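Subject: Re: Old desktops for the Manalastas library, what to keep

Replying to the list so this stays in one place. The question from last month was:

> We have been offered a batch of retired office desktops by Erkine. Before we say yes, does anyone know what it costs to get them into shape, and whether they are worth the room they take up? Our last round in July left us with a closet full of parts and not many working machines. Also, do we need to wipe the drives ourselves or will they do it?

Drives first. Erkine pulls them before pickup, so there is nothing to wipe. It also means every machine arrives without storage and you have to budget for it. We bought small solid state drives through Platimora and paid $868 for the lot, shipping included. That was the biggest single expense and I would plan on it being yours too.

Room is the other problem. We underestimated it badly. The towers came stacked on two pallets and we had one table and a hallway to work in. If you can get them delivered in smaller loads, ask for that. The driver was willing but it has to be on the order form, under "access notes," and the form can't be changed once it's confirmed.

As for what is worth keeping, I would sort by memory type before anything else. Anything that takes the older modules goes straight to recycling. We spent too long trying to save those. The newer ones are fine for web browsing, the catalog, and printing, which covers most of what people come in for. They will not run the video editing program the teen group asked about, and I told them so.

Power supplies are where I changed my mind. I used to swap any that looked worn. Now I test first and leave it alone if the voltages are good. On the Dells it helps to know that the supply may not be a standard shape, so check before you order a spare. We have 8 that fit nothing we own.

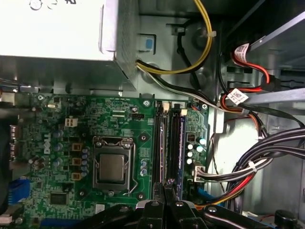

## Costs so far

Total spent is $1,342. Besides the drives, that covers a box of memory, keyboards and mice, thermal paste, a power supply tester, and the recycling fee for what we couldn't use. The recycling fee surprised me. It is charged by weight, and steel cases are heavy. Cistix will take bare cases for free if you remove the boards and drop them off yourself, but only in the mornings.

## Setup

I made one install and copied it to the rest. Doing them one at a time took nearly 2 hours each, mostly updates. Copying took a fraction of that. Give each machine its own name afterward or the print server gets confused and sends jobs to the wrong tray. I can send the notes to anyone who wants them. They are plain text and a bit messy.

## If you say yes

Ask Erkine for the model list ahead of time. They have one, but they don't send it unless you ask. Get the power cords in writing as well. Ours came without any and the store in town was out.

The next pickup window closes on 21 December 2024 and after that they don't have staff at the dock until the new year. If your library wants in on it, reply to them directly and copy the list. I'm not handling orders for anyone else this time.

One open question from me: has anyone found a cheap source for monitor stands? Ours came with the stands removed and we have the screens leaning against a wall.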